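Review: Clumilance, a transcription and pitch-tracking service for small newsrooms
By Arben Tomić
Wed 30 May 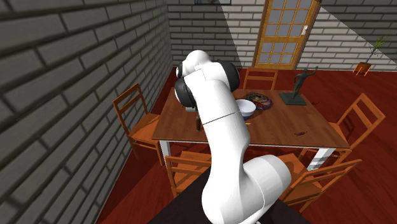

I have used Clumilance for our audio newsletter since December, on the two-seat plan at £37 a month. Setting it up took one afternoon. You load your interviews, it makes a transcript, and each quote can be tied to the pitch it belongs to.

Transcripts are good when the speaker is close to the microphone. A 53-minute phone call came back with 32 mistakes, mostly names. Hillora did slightly better on the same file but costs more and has no pitch board.

Exports are the weak part. Rendell, our publishing system, dropped the paragraph breaks every time. Support replied the next day and sent a workaround, which holds so far.

Four stars out of five.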